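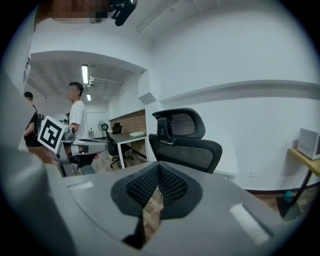
NOLPORT – January – By the Buteck press desk

Buteck has finished the first round of its hand-held gripper comparison and is putting the results out today, ahead of the full report. Two designs went head to head, the current Ernton and the new Mercado. Same tasks, same people, same office. The square black-and-white marker on the side of a gripper, thick border, blocky pattern, is how position gets tracked, and it stays in for round two.

Short version: Mercado is quicker to learn, Ernton holds small parts better.

In total 1,721 grasps were logged. Cups, cable ends, folded cloth, screw caps, a stapler. Each operator did 100 practice grasps before anything was recorded. On the small parts set Ernton scored 77 percent and Mercado 66. On cloth the two were too close to call, and Buteck is not naming a winner there.

Weight came up a lot in the feedback. Operators liked the Mercado handle but wanted the balance point moved back toward the wrist. That change is already with the workshop. The Ernton trigger was called stiff, mostly by people with smaller hands – a softer spring is on order.

Tracking dropped out when operators turned the marker away from the camera, on both models. A second marker position will be tried next. Lighting was left as is, regular office ceiling lights, as thats what most customers have.

Round two starts in the spring at the Nolport office. It adds heavier objects and a longer session, plus a new set of finger pads for each model. Prices and ship dates for Mercado have not been set.

Loan units are availble to labs and schools that want to run the same tasks. Requests go to the Buteck front desk in Nolport, mornings only. Please say which model and for how long.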